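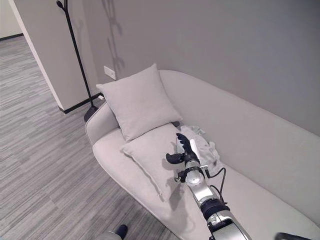 Rizwan Sarkar Will Re-Cover Your Couch, But He'd Like You to Think About It First

I got to Rizwan Sarkar's shop in Perkham a bit before nine in the morning, and he was already on his second cup of tea and halfway through pulling staples out of a dining chair. He waved me in with the pliers. "Sit anywhere that has a seat," he said, and that narrowed it down a lot!

I've wanted to talk to him ever since my neighbor had her mother's armchair redone there (green corduroy, I'm still jealous). My own couch is getting saggy in the middle and I had a selfish question or two saved up. But first I wanted to know how a person ends up doing this for a living.

"My uncle had a shop, Matubbar Upholstery, over in Gunder," he told me. "I swept the floor. Then I sorted the tacks. I was fourteen before he let me cut anything, and I cut it wrong." What did his uncle say? "He made me sew the piece into a cushion and sit on it at lunch. For a whole summer."

He opened his own place in August, after years of working out of a garage, and the first month was slow enough that he repainted the front door twice. Now there's a waiting list. He keeps it in a spiral notebook, and he showed me a page, all crossed out and arrowed around so only he could possibly read it.

So, my couch. I asked him straight out whether it was worth saving. He asked me to describe the noise it makes when I sit down, and I did my best (sort of a groan with a click at the end), and he laughed so hard he had to put the pliers down.

"The click is a spring clip. Cheap to fix. The groan, I'd have to look." He says people walk in wanting new fabric when what they need is new foam, and he'd rather sell them the foam. A full job on a three-seater runs $1,382 at his shop if you pick from the house fabrics. New cushion inserts and a few hours on the springs comes to $900. "Same couch, same color, and you stop sliding into the middle," he said. I told him I'd gotten used to the middle.

We got onto fabric, and I'm afraid I lost track of time. He loves a plain weave and doesn't love velvet in a house with cats. Pale colors don't scare him the way they scare me. "Everybody thinks light gray is for people with no kids. I have 2 kids and a light gray couch. You vacuum it. You turn the cushions if they turn. You don't let anyone eat curry on it, including me."

Does he stick to that rule? "My wife sticks to it."

The hardest job he's had was a curved sofa from the old Keltard Hotel lobby, which took him most of a winter. Curves eat fabric, he says, and a stripe on a curve will make you cry. That one had stripes. He still goes by to look at it sometimes, in the dentist's office where it lives now, and he says he can find the one seam he isn't happy with in the dark.

I asked if he'd show me which one. "No," he said, and went back to his staples.

He's coming by to listen to my couch next week.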